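# Not in my kitchen yet

Clearing a table is the chore I keep coming back to when people ask whether robots can do housework. 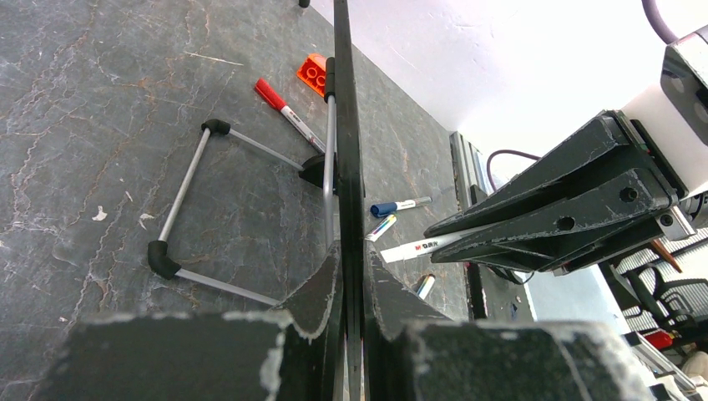 Chun-hung Mak thinks I set the bar in the wrong place. A machine that tidies slowly overnight is still useful, he says, and no one at home is timing it.

I take the point about time. My trouble is with the variety. Markers, a toy brick and a folding stand on one tabletop are three different problems. A marker rolls. A brick is small and has to be pinched squarely. A stand made of thin rods can fold when you pick it up by the wrong one, and a gripper has to pick somewhere.

On the shop floor this has mostly been dodged. At the Brurthorpe plant where I worked for five years, we moved 1,404 trays a shift by machine, and every tray was the same grey colour and the same size. The odd jobs at the end of the line stayed with people, and they were still with people when I left in December.

A house is nearly all odd jobs. I would pay for a robot that could put the markers back in their cup 44 times out of 45 and leave the stand for me. I haven't been offered one.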